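Kitchen robots get their practice on screen, and the prep crew gets a say

Posted 26/09/2019

I spent a morning at the Fallholm staff canteen, and I have to say I came away with more to think about than I expected (and with a very good cheese roll). Fallholm feeds up to 300 people at lunch, and in January it plans to put a two-armed robot called Jukitz on the early shift, where it will set out utensils, clear the counters and put things back where they belong. It isn't going to cook. Everyone I talked to wanted me to write that down, so there you go!

Before it gets anywhere near a real counter, Jukitz is practicing in a simulated kitchen, built by a small firm called Renaud. Nadège Besnard runs that side of things. She let me sit next to her while she flipped between the view over the counter and the views from the grippers, which are tilted so steeply that I kept leaning over in my chair to follow them.

Stills from the simulated kitchen, one looking along the counter and the others close in on a gripper: 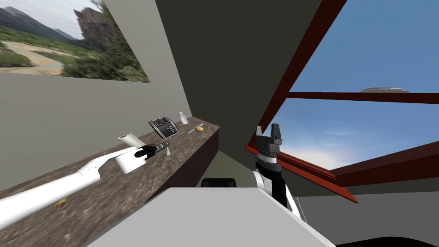
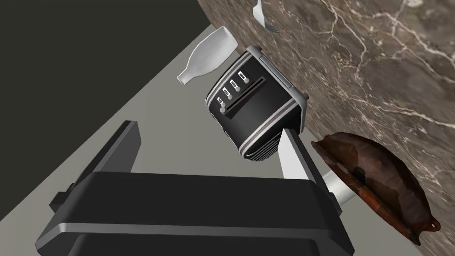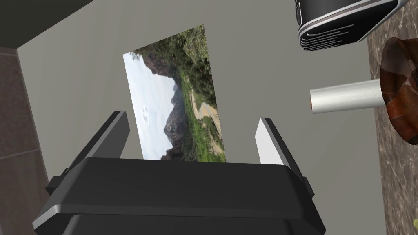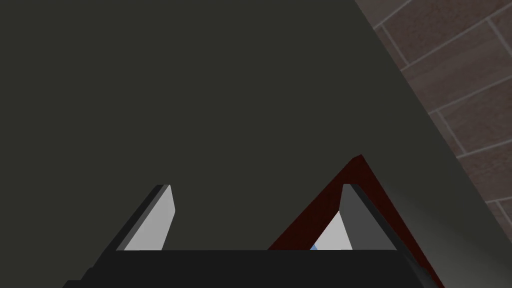
What changes for the crew

The canteen has 20 people on its payroll and the company says that number stays put. What moves is the hours. Right now two people come in before dawn to set up, and once Jukitz is running, that drops to one, with the other shift sliding to mid-morning. Bernadette Bouvier has done the early start for most of her working life and she is of two minds about it. "I like being home by two," she told me. "I don't like the alarm clock. So ask me again in the spring."

She has also been given a new job, and it's the part I found most interesting. For a few hours a week she sits down with Nadège and goes through the practice runs, saying what she would have done differently. Where do you leave a fork so the next person can grab it? When is a bottle in the way, and when is it just waiting its turn? Bernadette had never thought of any of this as something you could explain, and now she has a notebook full of it. She gets paid a bit extra for those hours, which she had to ask for (and she told me to put that in too).

Not everybody is sold. One of the dishwashers told me he worries less about the robot than about being alone in the kitchen with it at five in the morning, with no one to chat to over the first coffee. I think that's a fair point, and when I brought it up with the manager she said they're looking at overlapping the shifts by half an hour. Nothing is signed yet.

Nadège's team has logged 3,289 practice runs so far. They still want 200 more with the counter laid out in ways Bernadette came up with, including a few she calls "Monday after a birthday party."

After that there will be a trial at the Kitonbridge site, which has a smaller kitchen and a quieter lunch, and the Fallholm crew will go over in pairs to try working next to the machine. Bernadette has put her name down for the first visit. I've asked if I can tag along, so I'll let you know how it goes.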